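Setting the Table, Clearing the Table: A Conversation With the Head of Tableware at Climent

Climent supplies tableware and serving pieces to small hotels, residence halls and conference dining rooms. Its catalog currently lists 534 items, from soup bowls to tray stands, and the department that selects them works at a long wooden table in the company's Brellstead building. The head of that department met with us there one morning in May to discuss how a place setting is chosen, and why the clearing of it receives as much study as the laying.

"People look at a table when it is finished," the department head said. "Our clients live with it for the rest of the day. They carry it, stack it, wash it and put it back. If a bowl is pleasant to eat from and miserable to pick up, we will hear about it within a week."

Bowls and pans occupy a good part of the department's time. Each candidate is handled full and empty, at several heights, before a sample order is placed. Plain gray interiors have sold steadily for the past three years, according to the department head, who attributes this to dining rooms that change their linens by season and want one vessel to suit all of them. The curve of the wall matters more than most buyers expect. 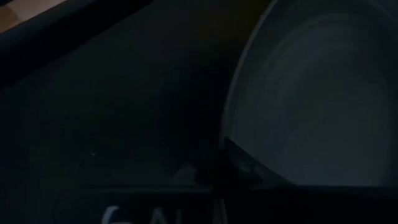 Godoy took a different view when asked later in the day, saying that weight should come first and that a curved wall means little to a server carrying 11 bowls to the kitchen. The department head did not dispute the point. Weight limits were added to the selection sheet last year, and several heavier lines were withdrawn as a result.

Trays have followed a similar course. The department now recommends a low tray with a raised rim for shared tables, with a smaller tray placed on it for items that travel together. "It gives the staff one thing to lift," the department head explained. "It also gives the guest a clear idea of where things belong — and guests do put things back, more often than they are given credit for."

The Drudska range, introduced to the catalog this spring, was assembled with that habit in mind. Clients may order trays alone or in matched pairs, and the first production run was set at 2,000 pieces. Dark finishes were selected for the range so that a single bright piece would stand out against them.
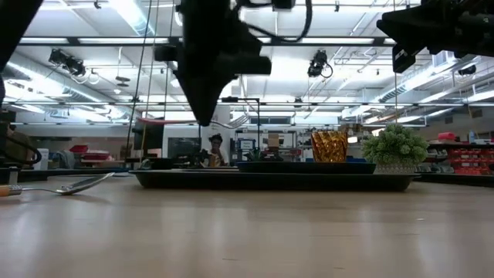 Decorative pieces are held to the same rules as working ones. A metallic cup must be stable when empty. Greenery must sit low enough for two people to speak over it, and artificial plants are preferred for rooms that may stand closed between events. The department head would like to see fewer ornaments on most tables and has said so to clients, with mixed success.

Flatware remains the most debated subject. Of the 208 dining rooms that answered the company's last survey, a majority asked for forks with colored handles, a request the department had resisted for some time. "We were wrong about that," the department head said. "They are easy to find on a crowded counter, and they are sorted faster at the end of service."

Revised guidelines for clearing shared tables will be sent to clients with the next catalog. They run to four pages, and the section on trays comes first.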